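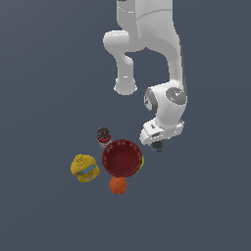
Figura 1. Vista de simulación: brazo con pinza sobre el conjunto de objetos domésticos.

INFORME DE PROGRESO — SEGUNDO PERIODO
Proyecto Bustona: buenas prácticas para el ensayo simulado de manipulación de objetos domésticos
Entidad ejecutora: Damov
Destinatario: Programa Stavari, unidad de seguimiento

1. Objeto del informe

Se da cuenta de los trabajos realizados entre marzo y junio en los paquetes 2 (guía de ensayo en simulación) y 3 (criterios de registro y trazabilidad). El paquete 1 quedó cerrado en el periodo anterior y solo se menciona cuando condiciona lo que sigue. La ejecución económica se presenta por separado, en el formulario del programa.

2. Estado de la guía

El borrador de la guía consta de 19 cláusulas. Las relativas a terminología, condiciones iniciales y descripción de la célula simulada están redactadas y revisadas internamente. Las de aceptación y rechazo de ensayos siguen abiertas, a falta de acuerdo sobre el tratamiento del contacto no intencionado.

Se mantiene el planteamiento de la propuesta: la guía no sustituye a la evaluación de riesgos de la instalación física ni permite deducir de un ensayo simulado la conformidad del equipo real. Esta limitación figura ahora en el apartado de alcance y se repite en la plantilla de informe de ensayo. En la versión anterior aparecía únicamente en una nota, y dos lectores externos la pasaron por alto.

3. Disposición de los objetos

La cláusula de disposición exige declarar, para cada ensayo, qué objetos intervienen, su pose inicial y las relaciones de contacto u oclusión desde el punto de vista registrado. La configuración de la figura 1 ilustra el motivo. Un objeto verde queda casi oculto por el cuenco rojo, y la fruta naranja toca el borde inferior de este. Un listado de objetos sin más datos no recogería ninguna de las dos circunstancias, que afectan a la percepción y a la planificación del agarre.

Se ha fijado en 12 el número máximo de objetos por ensayo. Por encima de ese valor la declaración de contactos resulta difícil de verificar a mano, y la guía debe poder aplicarse sin herramientas propias.

También se ha añadido la obligación de indicar la orientación de los objetos alargados. Una botella tumbada y la misma botella en pie se consideran condiciones iniciales distintas y no pueden agregarse en una misma tasa de éxito.

4. Separación entre pinza y objetos

La redacción inicial hablaba de «posición de aproximación segura» sin definirla. Se ha sustituido por dos magnitudes: la distancia mínima entre la geometría de colisión de la pinza y la del objeto más próximo, y la velocidad del efector en ese instante. Ambas deben obtenerse del estado del simulador. La lectura a partir de imágenes no se admite como evidencia, porque la separación aparente depende del ángulo de cámara.

Queda por decidir si la distancia se calcula con la malla visual o con la simplificada. Damov propone la simplificada, siempre que se adjunte su desviación máxima respecto de la visual.

5. Registro y trazabilidad

El lote de verificación comprende 800 ensayos. Para cada uno se conserva la semilla, la versión del motor físico, el modelo del brazo, las propiedades asignadas a los objetos y la secuencia completa de estados articulares. Las imágenes se archivan como material de consulta.

La revisión del lote puso de manifiesto una carencia: el coeficiente de fricción se guardaba por escena y no por par de materiales. El esquema de registro se ha corregido y el lote se está regenerando. Los resultados obtenidos con el esquema antiguo se conservan, marcados como no aptos para comparación — no se citarán en el entregable.

6. Desviaciones

La consulta externa prevista para mayo pasa a julio. La causa es la regeneración del lote, que debe estar terminada antes de distribuir el borrador. No se solicita ampliación de plazo; el retraso se absorbe con el margen del paquete 3.

Se ha descartado el anexo sobre objetos deformables. El motor empleado no ofrece una repetibilidad suficiente para redactar requisitos verificables, y el anexo quedaría en recomendaciones genéricas. El asunto se recoge en la lista de trabajos futuros.

7. Riesgos abiertos

Interpretación de la guía como norma certificable. Se ha revisado el uso de «debe» y «debería» en todo el texto y se ha suprimido el término «conforme» de la plantilla.

Dependencia de un único simulador. El contraste en un segundo motor está preparado, pero no iniciado. Se requiere para cerrar la cláusula de repetibilidad.

8. Próximo periodo

Finalización del lote regenerado y comprobación de integridad de los registros.
Cierre de las cláusulas de aceptación y rechazo.
Consulta externa y tabla de comentarios recibidos, con la respuesta dada a cada uno.
Inicio del contraste en el segundo motor físico.

Se solicita a la unidad de seguimiento que confirme si la tabla de comentarios debe entregarse íntegra o anonimizada.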